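Football boots: drying and cleaning after a wet match

Knock the soles together outdoors and let any mud left on the studs dry before brushing. Wet mud smears into the stitching. Use a stiff nylon brush on the soleplate and a soft cloth, barely damp, on the upper.

Pull out the insoles and laces. Pack each boot with crumpled paper, toe first, then heel. Plain brown or newsprint is fine - glossy paper absorbs very little. Change it after 20 minutes, then again before bed.

Keep boots away from radiators. Direct heat hardens leather and weakens the glue at the toe. A shelf with air on both sides is enough, and most pairs are ready in 12 hours.

For removable studs, back each one out, wipe the thread and add a trace of grease. Retighten by hand, then a quarter turn with the key. Béla Kozma, kit man at Brornamton, does this every 5 matches.
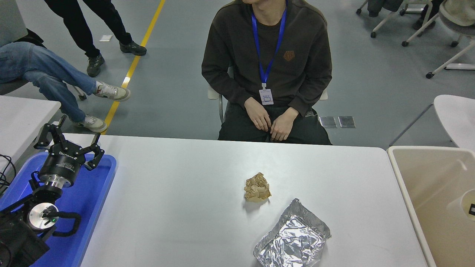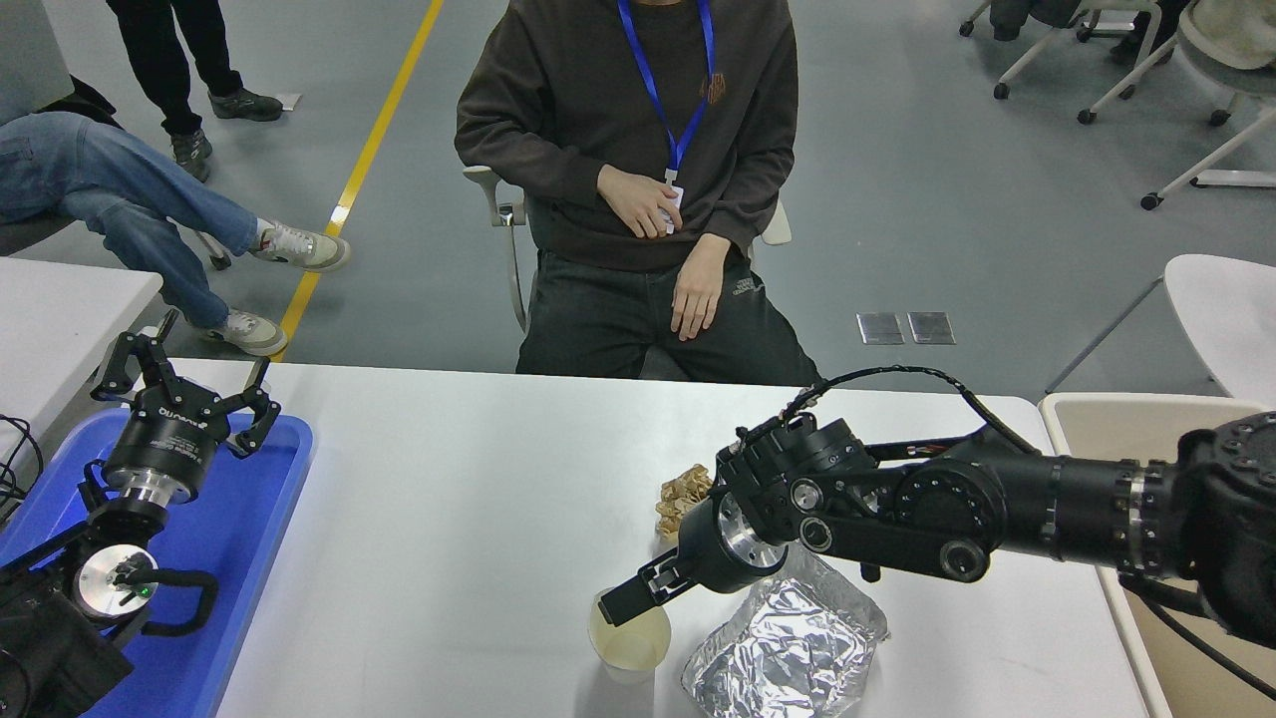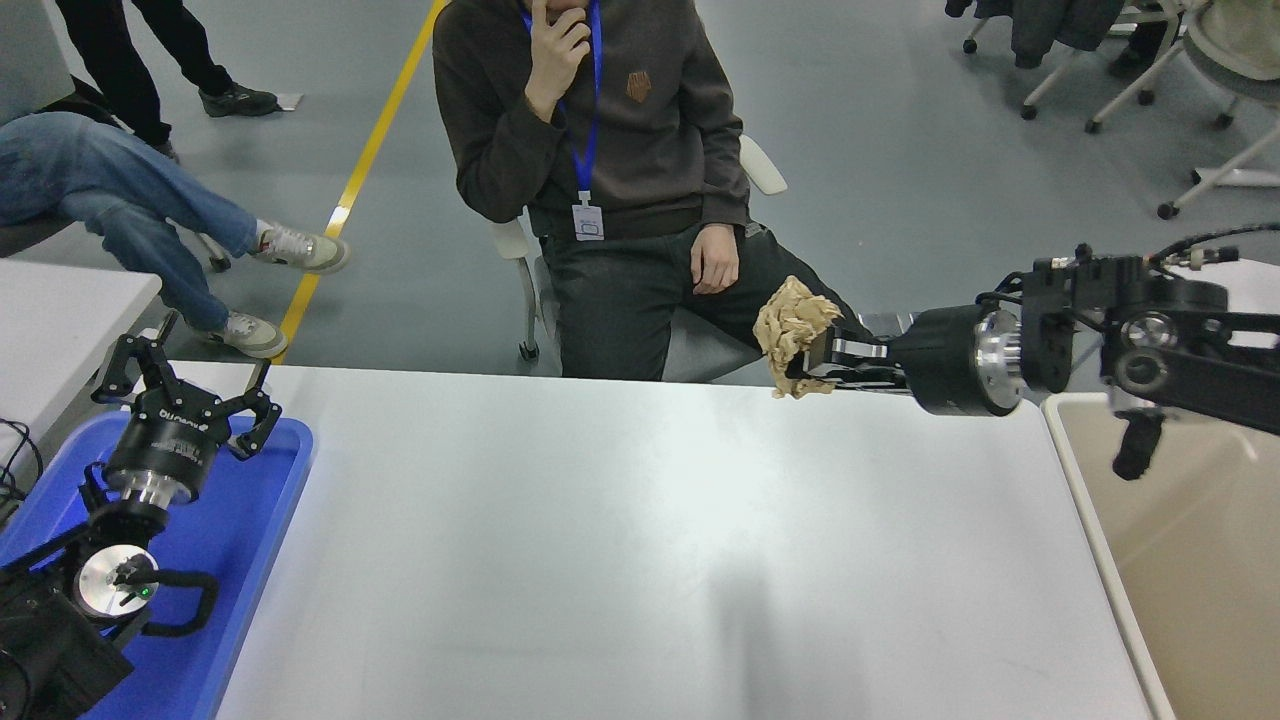 Laces can go in a mesh bag with the socks, cool wash, no softener. Shin guards are washed by hand in warm water with a little dish soap and dried flat, strap side up. Leather boots get a thin coat of conditioner once fully dry - synthetic ones do not need it.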